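FOR IMMEDIATE RELEASE

6 May 2024

Larura brings its table line to Tresow, 61 pieces, small shop prices

TRESOW - Larura, the homewares maker, opens its spring table range to the public this month. 61 pieces in all. Bowls, cloths, boxes, a few odd things for the shelf. Everything sold singly, no sets, no minimum order.

The range was first shown to buyers in February. Demand was good, better than planned, and the first run of table linens went in 5 days. A second run is in stock now. Gray with white stripes stays the main color, finished at the edge with a twisted cord in gray and white. Machine wash, cool. Line dry if posible.

"People kept asking for the plain stuff," said Silvan Thaler, who runs the Larura workroom. "Plain cloth, round shapes, a cream yellow that goes with whatever you own already. So we made more of that and dropped the florals."
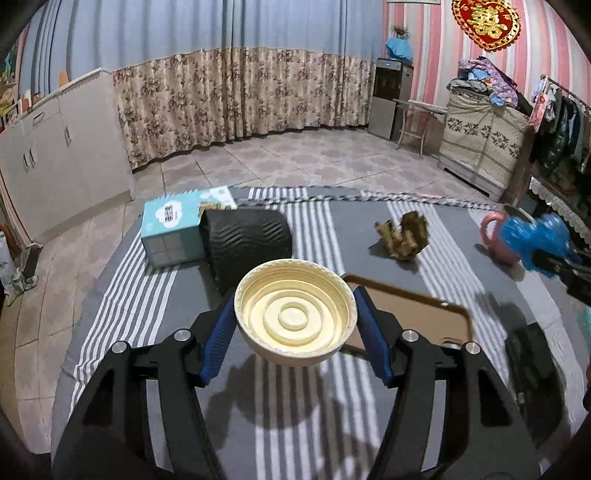

Also new, the Trevor group: round pieces in cream yellow with raised rings inside, one within the other. Edges left a little rough, speckled. Thaler wants it that way and says returns on that account won't be taken, so please look before you buy. Three sizes. The largest sells out first, going by the February orders.

The Bomer cloth comes in 3 lengths and fits most kitchen tables with some overhang. Custom lengths by request, allow extra time. No rush orders before summer, sorry.

First deliveries to shops total some 420 items. Shops that ordered in February get theirs first, everyone else after that in order of recieved payment. Price list on request. Samples go out to press on loan, return postage paid by Larura.

The Tresow showroom is open afternoons. Parking behind the building, ring at the side door.

Press contact: Silvan Thaler, Larura workroom, Tresow

Recent releases
Bomer cloth: second run now in stock
Larura drops florals from table range
Trevor group: sizes and care notes
Showroom hours in Tresow, updated
Notes for shops: ordering and returns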